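About Skanville

Who we are

Skanville is a packing and presentation company established in 2000. We supply small hinged cases, shredded and cut paper fill, and the bench work that brings the two together on behalf of jewellers, opticians, stationers, museum shops and makers of small goods. The company is privately owned and operates from two workrooms under one roof, with a showroom open to trade customers by appointment.

Our customers generally come to us with an object that is already finished and needs to reach its owner in good order. It may be a brooch, a pair of spectacles, a fountain pen, a medal or a set of drawer keys for a restored cabinet. We advise on the size and form of the case, the colour of the lining and the quantity and cut of the fill. We then pack to an agreed pattern, or supply the materials for the customer's own staff to pack.

Our history

The company began as a paper trimming business. It cut letterhead and invitation stock for local printers, and the offcuts were sold by the bag to gift shops. Demand for the offcuts grew until they accounted for the greater part of the order book, and in July of the fourth year of trading the directors resolved to cut paper for fill as the principal activity. The trimming work was wound down over the following two winters.

Cases were added later, at the request of a customer who had grown tired of buying boxes from one supplier and fill from another and finding that the colours did not agree. The first range, Grutent, remains in the catalogue. It comprises oblong and square cases with hinged lids in a restrained palette of blues, greens, creams and greys, with lining offered in dark or light shades. The hinge pattern was revised once, following complaints that the lid of the smallest size would not stay upright while the case was being filled.

The present managing director, Bushra Rind, joined the company as a bench packer and was appointed to her current position on Wednesday, April 19, 2023. Under her direction the packing and cutting departments have been brought into a single programme of work, and all new staff now spend time in both.

What we supply

Grutent cases are sold in cartons or singly through the showroom. Replacement latches and lining pieces are kept for every current size, and for most discontinued ones.

Rusu is our paper fill. It is cut from coloured stock in three forms: straight shred, crinkle and loose scrap. Straight shred suits heavier objects and larger cartons. Crinkle holds its height well and is preferred by florists and confectioners. Loose scrap, irregular in shape and size, settles closely around small items and is the form most often chosen for hinged cases. Pinks and reds are the colours most in demand, followed by cream.

Customers should be aware that strongly dyed papers may leave colour on pale surfaces if they are handled in quantity or allowed to become damp. We recommend that red and pink fill be kept sealed until required, and that benches be wiped with a barely damp cloth at the close of each order. Where the packed object is itself pale or absorbent, our staff will propose an undyed layer between the object and the fill. Sample bags are available on request, free of charge to account holders.

Pato is our training course for customers' own packing staff. It occupies one day and is held at our premises in groups small enough for each participant to have a full length of bench.

How we work

Each order begins with a pattern piece. A member of the bench staff packs one case to the customer's requirements, closes it, opens it again and records the result. Particular attention is given to what the recipient will see when the lid is first raised: whether the fill has stayed within the case, whether it covers the lining evenly, and whether the object can be lifted out without drawing half of the contents with it. The pattern piece is sent to the customer for approval before any further cases are packed.

The bench itself is kept clear. Only the case in hand and the material for that case are to be on the work surface, and bags of fill are stored away from the table between orders. Lids are opened fully and left standing while the case is filled. Scraps are put in by hand in small pinches, starting at the corners, and are never pressed flat, as compressed paper will not recover its shape. Before the lid is lowered, the packer runs a finger along the front edge to remove any paper lying across the latch. A single strand caught there is the most frequent cause of a case being returned to the bench.

We accept packing orders from 500 cases upwards for wholesale accounts. There is no minimum for showroom customers, who are welcome to bring a single item. The largest order of the past year was for 1005 cases, all in one colour, for a regional museum's anniversary appeal.

Materials and waste

Paper is purchased from mills that can supply a statement of fibre content, and this statement is passed on to customers who ask for it. Offcuts from the cutting room are sorted by colour and returned to stock wherever they are long enough to be used as loose scrap. The remainder is baled for recycling. Cases with marked exteriors are sold at a reduced price in the showroom and are otherwise identical to those in the catalogue.

We do not laminate, foil or perfume our papers. Enquiries for these finishes are received regularly and we are glad to refer them to other suppliers.

Our people

The company employs packers, cutters, a small office staff and a dispatch team. Many came to us without previous experience of bench work and were trained here. Staff are encouraged to raise faults in a pattern piece at any stage of an order, including after the customer has approved it, and the office will contact the customer before work continues.

Visiting and enquiries

Trade customers wishing to visit the showroom are asked to make an appointment with the office and to bring the object to be packed, or one of the same weight and dimensions.

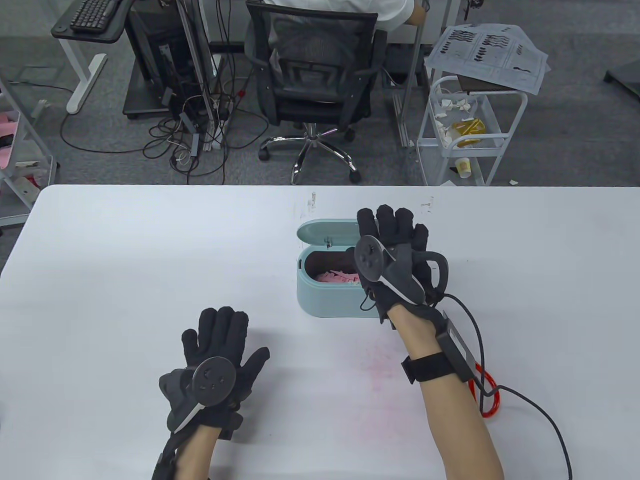

Appointments are offered on weekday mornings and normally last one hour. Parking is available at the rear of the building.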